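The Wednesday Doctrine Class

I only signed up because of the biscuits. There was a notice in the chapel porch that said "Wednesday 18/01/2023, What Do We Mean By Grace?, all welcome, refreshments", and I had nothing on at home except a boiler that wouldn't light. So along I went to the schoolroom in my big coat and sat by the radiator, and found I was one of three.

The other two were Tadeusz Kozłowski, who used to teach my brother woodwork, and our minister, Evander Pringle, who had printed 50 copies of the study booklet.

"Well," said Evander, looking at the pile, "we shan't have to share."

I'd been coming to Sutherland Street chapel all my life and I'd have told you I knew what grace was. You say it before your dinner. You sing about it. My gran had it in cross-stitch over the stairs. But Evander asked us to write down a meaning in our own words, and I sat there with my pencil and wrote "being let off", and then felt a bit sick about reading it out.

Tadeusz went first. He'd written nothing at all. He folded his paper and said he would tell us about a bicycle.

When he was nine he'd taken his uncle's bicycle without asking and ridden it down to the river at Prokden (I have no idea where that is, and he said it didn't matter, there was a river and it was steep). He went over the handlebars and the bicycle went in. He walked home the long way round, making up stories. Thieves was one. A flood was another. He got to the gate and his uncle was standing there with two towels over his arm.

"Two?" I said.

"One for me, one for the bicycle," said Tadeusz. "He had seen the whole thing from the road."

"And he forgave you?"

"He was furious! He shouted until it was dark. But he was holding the towels before I said sorry, you see. I have thought about this for years. I hadn't even decided to say sorry. I was going to say thieves."

Evander put his pen down. He's a great one for quoting people – Luther, Wesley, a bishop or two – and I could see him looking for one, and then he just asked if anybody wanted more tea.

We did get to the booklet in the end. Page 2 was about whether grace comes first or whether you've got to turn towards it, and Evander explained the different sides very fairly, and I argued with him, which I've never done in my life. I said it couldn't be fair if it came first, what about people who'd tried hard? He said that was an old and respectable complaint and I could read a whole parable about it, with a vineyard in it. I said I knew the one and I'd always been on the side of the workers who started early.

"So have I," said Evander. "Every time I preach it."

I'd never thought of a minister being on the wrong side of his own sermon. It cheered me up no end.

We finished late. Tadeusz stacked the chairs, even the ones we hadn't sat on, and I washed the cups. I still had my bit of paper in my pocket with "being let off" on it, and I took it out at the sink to throw it away and crossed it out instead and wrote "towels". Then I thought how daft that would look if I got run over on the way home and they found it on me.

The boiler was still out when I got in. I kept my coat on and rang my brother, who I hadn't rung since August, when we'd had words over Gran's sideboard. He picked up straight away.

"I was just going to ring you," he said, and he's a terrible liar, always has been, so I said, "Were you?" and sat down on the stairs.

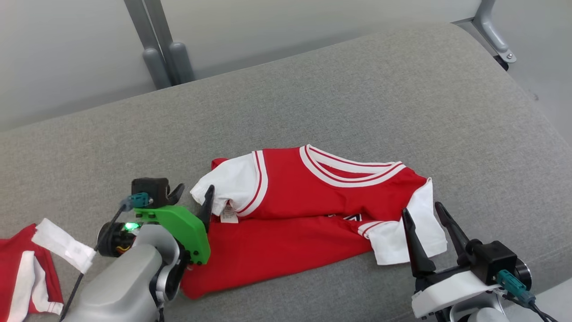 Issue 176, page 3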